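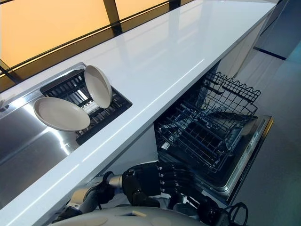 Ruba Awwad
Analytical chemist, writer of this blog
March 10, 2022

Hardness at the kitchen tap in Trosesham, measured in January: 262 mg/L as calcium carbonate. The figure is total hardness, calcium and magnesium together, unsoftened, after the line had been flushed.

The method is the ordinary EDTA titration. Take 100 mL of sample, add the pH 10 buffer, add the indicator, and titrate from wine red to a clear blue with no purple left in it. The last part goes slowly. The reaction near the endpoint lags behind the buret, and anyone who keeps adding at the same speed will read high. I add a drop, swirl, wait, and add another. Daylight helps. Under warm bulbs the purple stage is hard to tell from the blue, and my evening readings scattered more than my morning ones until I moved the flask to the window.

Test strips are a different matter. The Clurine strips I had in the drawer put the same water in their top band, which is open-ended, so they were correct and not much use. A strip will tell you whether you have hard water. It won't give you a number to set a softener with.

Units cause more trouble than the chemistry. Results in mg/L as calcium carbonate are not milligrams of calcium carbonate present in the water. They are an equivalent, a way to put calcium and magnesium on one scale. Some reports give calcium alone, as calcium, and the number looks much lower for the same water. Others use grains per gallon. Before comparing two results, read the heading of the column.
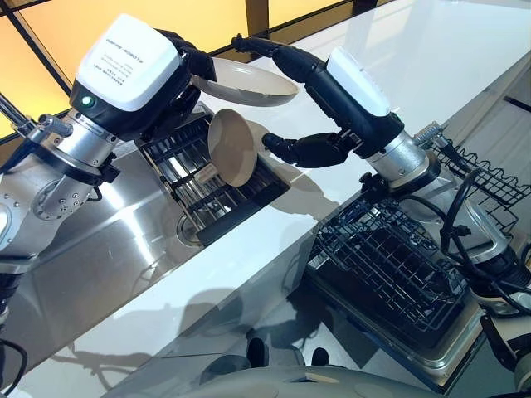
The other distinction worth keeping is between temporary and permanent hardness. The temporary part is matched by bicarbonate and comes out as scale when the water is heated. The permanent part goes with sulfate and chloride and stays dissolved through boiling. I boiled a sample, let it cool, filtered it, made it back up to volume with distilled water, and titrated again. Most of the hardness was gone, as expected from a limestone source.

For every 1,000 liters of this water, then, there are 262 grams of hardness expressed as calcium carbonate. Only a fraction of that ever ends up on a heating element, because most water in a house is never heated far enough or held hot long enough.

The softener is a Grisell resin unit. Its hardness dial came set too low, so it was running past exhaustion before each regeneration and letting hard water through at the end of the cycle. I set it from the titration result and checked the outlet 3 times over the following cycle. All of the outlet samples turned blue as soon as the indicator went in.

I still need to run calcium separately at higher pH and get magnesium by difference. The Ghanem indicator I ordered for that is on back order.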